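## News from the upstairs room at Malthorpe

It has been a busy May for the hand-teaching group, and a happy one too, so do forgive me if I go on a bit. As most of you know, we have been building up a set of everyday table jobs for the Trunville project - folding a cloth, putting lids on tubs, standing spoons in a jar - all shown by hand, with a person holding the gripper and doing the job just as they would at home. We are now up to 440 good runs, against the 300 we promised Clendlow back in the winter, and I could not be prouder of everyone.

The thing we keep learning is to slow down. A quick, clever run looks lovely, but the robot copies our hurry along with everything else, and a finger pad that closes a moment too soon is a habit that takes a good deal of unpicking. So please, a little pause before you grip, and another before you let go. 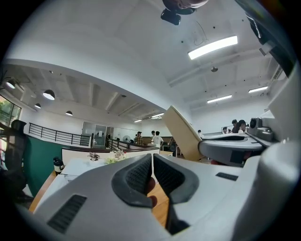
Khosravi wrote back after the last newsletter to say that the pauses had made more difference than any change at their end, and could we please also keep a few of the runs where something slips and is picked up again, as those are the ones the arm learns its patience from. I was so pleased to read that, having thrown out more fumbles than I care to admit! From now on they go in the folder marked "recovered", with a short note.

We shall be starting on the two-handed jobs next, 6 of them to begin with, and the jar with the stiff lid is bound to be the favourite. Sessions run until 3 in the afternoon, and beginners are very welcome - there is always somebody glad to show you how to hold the thing.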